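Workshop notebook, bench 2
Wednesday, started 8.15 am
Job: gift bag packing order, confectionery, Pellent October run

Carrying on from the last entry, where the trouble was soft packs slumping to the bottom of a paper carrier and leaving the top third empty. The Kustwood people want the bags to look full from the front when they stand on a counter, and they don't want tissue or shred used as filler. So the fill has to be the lollies themselves, and the order they go in matters more than I first allowed for.

Set up on the table with the floral cloth again. The cloth is worth keeping. On the bare top the paper bags skate when a pack goes in off centre, and on the cloth they stay put unless the pack catches the rim. It does ruck up under the base after a few fills, so pull it flat between bags or the next one stands on a lean.

Stock for the session: mixed soft packs, mostly pillow bags with crimped ends, plus the small packets. Left them loose on the cloth and did not sort them by size. Sorting made the earlier session look better than it should have, as the packer always had the right pack to hand. On the day the stock will come out of a carton in any order.

Procedure as used:

Stand the carrier up and open the mouth fully before anything goes near it. Run a finger down each inside crease. A carrier straight out of the flat pack springs back to half open, and a pillow bag will then sit across the mouth and go no further.

Handle upright and out of the way. Rope handles are better than ribbon for this, they hold an arch by themselves. Ribbon falls into the mouth and gets packed under the first item. Had that twice before lunch with the ribbon samples from Swanepoel and gave up on them for this job.

Steady the carrier near the handle with one side, lift the pack with the other. Take the pack by a low corner or the lower end, where there is slack film. Taken by the middle, the contents split to both ends and the pack goes in as a dumbbell, wider than the mouth.

Let the pack hang for a moment before moving it across. The contents settle toward the low end and the film above goes slack and folds. A settled pack is narrower at the top and easier to steer.
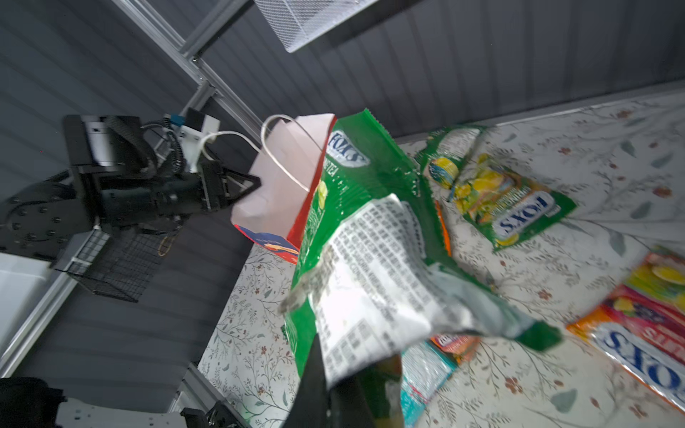
Green Fox's bag lifted by its lower end, crimped edge at the top, white paper carrier behind. Second Fox's bag still on the cloth at right.

Notes on the large packs. These are the ones that decide whether the carrier looks right. A large pillow bag laid in flat takes the whole footprint and wastes the corners. Stood on end against the back wall it gives the smaller packs something to lean on, and the front stays free for whichever pack has the best face. Stood on end it also wants to fold over at the crimp. Two large ones back to back hold each other up. One by itself needs a small packet wedged in at the base, in front, pushed well down.

Facing. The back panel with the ingredients and the fine print goes to the rear of the carrier. I know this is obvious. I still ended up with white label panels showing out of the top on two bags, both times from lifting the pack as it lay and not turning it first. A glossy pack twists as it comes up, so the face seen on the table is not reliably the face that arrives. Check at the mouth, turn there if needed, then lower. Turning it once it is inside scuffs the paper and drags whatever is already standing.

Creasing. Film packs keep a crease from handling. A pack that has been lifted and put back several times looks tired: dull fold lines across the print and a soft crimp. For bench work this is fine, but the display samples need fresh stock that has been handled once. Marked the used packs with a dot of tape on the back so they don't get mixed in with the sample stock.

Small packets. Last in, upright, along the front. They slide down behind the large packs if there is a gap at the side, and then can't be got out without emptying the carrier. Closing the gap first works better than fishing. I tried laying one flat as a shelf across the gap and it dropped on the first knock.

Tally for the session: 8 carriers filled, 6 accepted on look from the front. The two rejects were the label panel problem above. No torn paper and no handle pulled through. Heaviest filled carrier came to 382 g on the small scale, well inside what the rope handle is meant to take, though I have only Follness's word for that figure and want to hang one overnight with a dead weight in it.

Still open:

Wire mesh basket as a staging bin. Good for keeping stock off the cloth, poor for getting it out again, the crimped ends find the mesh. Try it lined with a sheet of card.

Carrier base. The glued flap lifts a little when a large pack is dropped in. Lowering it fixes this, dropping is faster. Need a number for how many drops the flap takes.

Colour order. Kustwood asked whether all the green packs could go at the back. Can be done, but it means sorting stock before filling, and see above about sorting.

Packed up at 3.40 pm. Cloth shaken out and folded, taped stock in the lower drawer, unopened carriers left flat under the scale.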